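**Re: [Trudesthorpe-allotments] What to do with all these beans**

Hello all, Ayanda here, replying properly now I've got a cup of tea and both hands free.

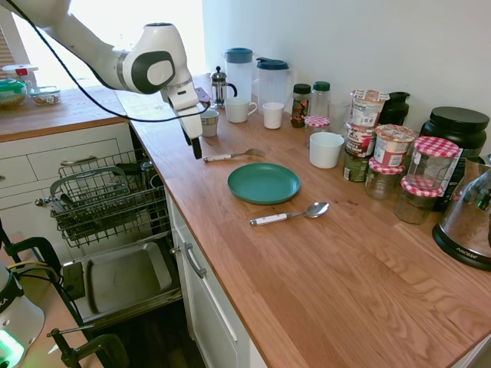

*Filed under: Growing and Eating*

Muthu wrote:

> Does anyone have a sensible plan for runner beans? I picked a carrier bag yesterday and another one this morning and my neighbours have started crossing the road. My mother used to salt them in a big jar but I can't remember the quantities and I'm a bit scared of poisoning someone. Also, is it too late to pinch out the tops? They're well past the canes and waving about in the air.
>
> Muthu (plot by the water tank)

Muthu, I feel your pain! I put in two wigwams this year when one would have fed the whole lane, and I do this every single summer. I think it's the seed packets. They look so small in March.

Pinching out first: no, not too late at all, get up there and do it. I take the tips off as soon as they reach the top of the canes, or as soon as I notice, whichever comes later (always the noticing). They bush out lower down and you won't need the stepladder. Keep picking even if you're sick of the sight of them. Leave a few big stringy ones on and the whole plant decides its work is done and sulks.

As for salting, my gran did it too, in a brown crock that lived under the stairs. I've tried it twice. The first lot went slimy by Christmas and the second was fine but so salty that we soaked them overnight and they still tasted like a day at the seaside. I wouldn't want to give you quantities from memory, so do look them up in a proper preserving book. Saadet has a good one which she might lend you if you ask nicely and don't get jam on it.

What I do now is freeze them. Top and tail, take the strings off the sides, slice on the slant, then into a big pan of boiling water for 2 minutes and straight into the coldest water you can manage. The drying is the bit I used to skimp on and it does matter. I spread them over clean tea towels all along the worktop and go off and do something else for a while. Then on to trays in the freezer, and into bags when they're hard, so you can pour out a handful instead of chipping at a green brick with a butter knife.

Chutney is the other answer. Mine has onions, malt vinegar, brown sugar, mustard powder and turmeric, and it stains everything you own. It wants leaving in the cupboard a good couple of months before you open it. I made far too much last year and it still all went, mostly with cheese, and a fair bit to Elango, who eats it on toast for breakfast (!).

If you really can't face any of that, Jhonatan is driving to the Beslow food stall again and will take anything picked the same day. Leave it in the crate by the gate before 4 with no soil on it please. They had more marrows than they knew what to do with last time, so beans would be very welcome and marrows would not.

While I'm here, has anybody still got the long-handled shears from the shed? The orange ones. I've looked behind the mower and in the compost bay and all I found was one of my own gloves from June.

And does anyone want seed off my purple climbing French beans? They're not stringy, they crop for ages, and you can see what you're picking, which I can't say for the green ones. I'll be leaving some pods to dry at the far end and can put a few in an envelope for whoever shouts.

Ayanda
(plot with the blue water butt and too many wigwams)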